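Storing mixed fruit sent home in printed plastic bags
Vollville Community Help – Food and Kitchen
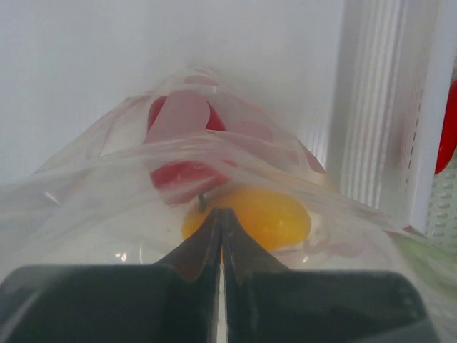
I coordinate the fruit program at a seniors' residence in Vollville. Each resident who takes part receives a bag of mixed fruit, packed the afternoon before and handed out at 7 in the morning. We have used clear plastic bags with a printed pattern since February, as residents like to see what they are receiving.

Several families have reported that the fruit softens within days. The bags are gathered at the top and closed with a twist tie. I would appreciate advice on two matters: whether the bags should be left open, and whether different kinds of fruit should be packed together at all. Our budget does not allow for rigid containers.

Posted by Conceição Morais

Lajos Kerekes
A closed plastic bag holds moisture against the skin of the fruit, and this encourages mould and soft spots. I would recommend the following changes to your practice.

Leave the neck of the bag loosely folded, or make a few small holes near the top with a clean skewer. Do not wash the fruit before packing unless it can be dried completely. Residents should be advised to rinse it immediately before eating.

With regard to mixing, apples, pears, ripe bananas and tomatoes give off ethylene gas, and this speeds the ripening of other produce nearby. They may share a bag for a morning without difficulty. They should be separated once they reach the resident's kitchen. Citrus gives off very little and is a safe companion for most things, although one mouldy orange will spoil its neighbours, so each piece should be checked as it goes in.

A short printed note in each bag would be worthwhile – "Please take the fruit out of the bag today" is sufficient. We pack 200 bags a month at the Dobos Street hall and complaints fell noticeably after we added one.

Trolen
Paper bags. We changed over 2 years ago and have not looked back. You can't see what is inside, but you can write the contents on the front.

javden_kitchen
I agree with the first reply regarding the holes. Please also confirm where the packed bags are kept overnight. Ours were beside a heating vent, and moving them to the cool room resolved most of the problem. Bananas should stay out of the cool room, as the skins turn brown.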